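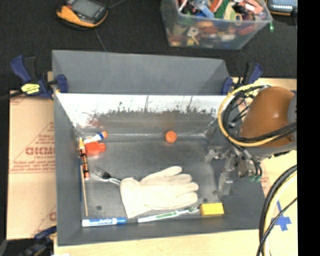

Tanner Penner had been on his feet since seven when we sat down in the break room at Plemside, and he had one more group to take through before he could go home. The open day runs every November, always on a Monday, and he has hosted it for the last two years.

"Most people want to know how fast it is," he said. "I tell them it's slow. Then they stand there and watch it anyway."

What they watch is a robot arm picking things out of a metal bin. The bin is clamped to the table and filled with ordinary stuff: a work glove, a fork, a toothbrush, a glue stick, a marker. A tub of small items sits behind it. Penner chose most of the items himself, and he says the selection gets argued over more than the software does.

"A glove is hard," he said. "It doesn't have a shape you can count on. A fork is hard in a different way, because it's thin and it's shiny and the bin is shiny too. If you only practice on blocks you get very good at blocks."

The project is called Werkerus and has a staff of 16. It began as a sorting job for Flurnar, a company that handles returned household goods and wanted help with mixed boxes. That contract ended, but the group kept the bin and kept going. Penner joined from a packaging plant, where he fixed conveyors.

He keeps the log for the bin work. The last full round was 1,000 picks, and 208 of them failed. He gave me both numbers before I asked.

"People are polite about it when they visit," he said. "A kid this morning asked why it dropped things. I said we're working on it. He asked how long we'd been working on it. Fair question."

I asked whether the arm would end up in a warehouse. Penner said that was up to other people. Okabe, the software the group uses to plan grasps, is due for a new version in the spring, and he wants to repeat the whole round with the same items before anyone makes promises.

"I'd like to see the same test twice," he said. "Same glove, same bin. If the number moves, then we have something to talk about."

Visitors often ask to drive the arm themselves. He lets them try late in the afternoon, one at a time, with a staff member at the stop button. Adults tend to rush it, he said, and the kids are usually better.

Someone knocked to say the four o'clock group was waiting in the hall. Penner finished his coffee and went to get them.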